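Product Review: Foseo Dining Table, Extending Model

Our office bought the Foseo extending table in May for use in the shared dining room of a residential study center. It was assessed over 8 weeks of daily meals and evening meetings. The table was purchased at full price, and the manufacturer had no part in the review.

Assembly required two people and took 37 minutes. The printed instructions are clear, although the step for fitting the leaf runners shows the bolts in the wrong order. Staff who followed the drawing had to remove two of them and begin that step again. The hex key supplied is adequate. A longer one is recommended for anyone with large hands.

Stability is the strongest point of the product. With the leaf closed, the table did not rock on either tile or carpet. With the leaf open, a slight movement could be felt at the far end when a person leaned on it to stand up. The Voicu table we reviewed last year was noticeably worse in this respect.

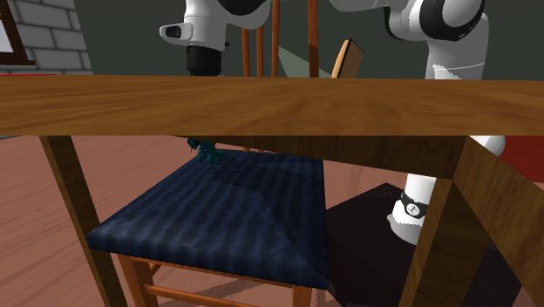

The finish held up well to ordinary use. Cold water left standing overnight wiped away without a mark. Hot tea left a faint ring, which faded after treatment with Witon furniture oil. Residents should be asked to use mats under serving dishes, as the care leaflet advises.

Seating is less generous than the catalog suggests. Six adults can eat in comfort with the leaf closed. The stated figure of 8 is possible only with narrow chairs, and those seated at the corners will have limited room for their knees. Chairs with arms, including the Zilex model already in our dining room, do not slide fully under the top.

Delivery was made on a Sunday, as arranged. One felt pad was missing from the box and was replaced within 3 days of our request.

Rating: 4 out of 5. Recommended for shared dining rooms and larger households. Buyers who intend to keep the leaf open at all times should consider a fixed table of the same length.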